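Forkton hang on in the mud to take the Hartono Shield

21 Oct 2005

Well, I said in June that Forkton would be lucky to win a set of stairs, let alone a trophy, so pass me the hat and I'll start chewing. They beat Kulley 3-2 last night in the final of the Hartono Shield, and I was hoarse before halftime (my own fault, I forgot my scarf and yelled to keep warm).

Kulley came in as the favorites and for the first quarter of an hour they looked it. They scored early off a corner that the Forkton keeper came for and never got near, and they should have had a second when their left winger skipped past two tackles and hit the post. I had a fine view of that one from behind the goal -- the whole post shook! The Kulley end was already singing about taking the shield home.

Then it rained. Anybody who has played at Brinasine Park knows what that does to the low side of the field, and Forkton, who play on a slope most weeks, suddenly looked right at home. They quit trying to pass through the middle and started knocking long balls into the corners for their front two to chase. It wasn't pretty, but the equalizer came that way, a cross that skidded off the wet grass and in off a defender's knee. Two minutes before the break they had another, a good clean header this time, and the folks in green next to me spilled most of a thermos on my shoes. 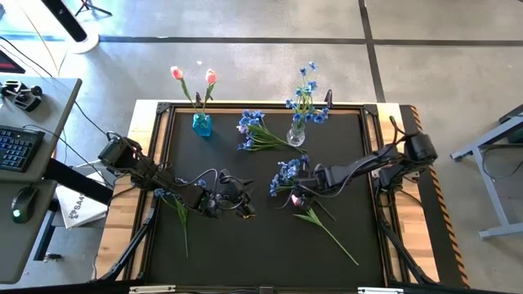
Vol. 3, Issue 254

The gate was given out as 367, with some 400 programs printed, so if you missed out and want one, ask at the Brinasine clubhouse. I thought it felt like a bigger crowd than that, but then everyone was packed under the one roof.

Kulley got level right after halftime with a penalty. I've heard plenty of grumbling about it since and I'll say only that I would have given it. The defender had a good handful of shirt and the referee was standing right there. From then on it was anybody's game, and both sides were so tired and so muddy that I had trouble telling green from blue on the far side. Kulley sent on two fresh forwards, Forkton pulled everybody back, and I spent a long stretch looking at my watch.

The winner came with nine minutes left. Forkton won a free kick way out on the right, a spot where you'd normally just float it in and hope. Their captain hit it low and hard instead, it went through a whole crowd of legs, and the Kulley keeper saw it much too late. Off went the Forkton bench, down the touchline, coats and all. Kulley threw everyone forward after that and had one cleared off the line in stoppage time -- I still don't know how it stayed out.

It's Forkton's first Shield, and they did it without their regular center half, who is out until after New Year with a bad ankle. Kulley go back to league play with a home game against Brinasine next, and they'll need to pick themselves up fast, as they're only two points clear at the top. Forkton have the weekend off. Kickoff times for the next round of league games are on the back page.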